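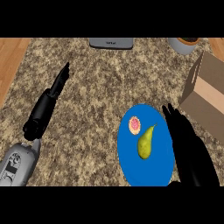
A comment on the previous release asked why the absorption values for granite are spread so widely when the slabs all carry the same trade name. Trade names are assigned by the importer and say little about mineral content. Use the field quarry_lot for grouping and treat trade_name as a label only.

Feltley Stone Absorption Tables

Contents

The tables hold water and oil absorption measurements for natural stone sold as kitchen and bathroom countertop material. There are 66 slabs from 4 suppliers. Most are granite in the commercial sense, which takes in gneiss, diorite and a few stones a geologist would file elsewhere. Marble and soapstone are included where the supplier had offcuts available. Engineered quartz is excluded.

Files

slabs.csv has one row per slab, with supplier code, trade name, quarry lot, finish and nominal thickness.
absorption.csv has one row per test piece. The key is slab_id plus piece_no.
sealer.csv has one row per sealed piece, with product, number of coats and cure time in hours.
notes.txt holds bench remarks, unedited. Spelling varies.

Measurement

Three pieces were cut from each slab with a wet saw, rinsed, and dried in an oven to constant mass. Each piece was weighed, placed under tap water at room temperature and weighed again after 24 hours. Surface water was removed with a damp cloth before weighing. Absorption is reported as percent of dry mass.

Oil absorption was measured on the polished face only. A fixed volume of mineral oil was left under a glass cap overnight and the residue blotted. These values are less repeatable than the water values and should not be compared across finishes. Honed pieces take up oil along the saw marks if the honing was light.

The balance was a Kneževič bench model reading to 0.01 g. It was replaced partway through the work by a second unit of the same type. The column balance gives A or B. A shared set of pieces was weighed on both and the offset is already applied in absorption.csv.

Sealed pieces

A subset of 47 pieces was sealed with Vadeck penetrating sealer and tested again by the water method. Coats were wiped on by hand. Uptake of sealer was not weighed, so the dose per piece is unknown. The sealed results describe one product from one can and do not support a ranking of sealers.

Known problems

Supplier code D2 (Drekport yard) mixed two quarry lots on one rack. The affected rows have lot_uncertain set to 1.
Resin-filled slabs were not always declared. A resin backing lowers the apparent absorption. Where the mesh was found during cutting, backing is set to yes; an empty cell means not checked.
Negative absorption appears in a few rows. These are pieces that lost grains at a sawn edge. They were kept.

Missing values

Empty cells are missing. Zero is a measured zero at the resolution of the balance.

Changes in this release

Renamed finish value "matte" to "honed".
Removed duplicate rows in sealer.csv.
Corrected thickness for supplier D1, previously entered in inches.

License

Free to reuse with attribution to the Feltley tables. Supplier names are withheld at their request and should not be inferred from the codes. Corrections received by December go into the next release.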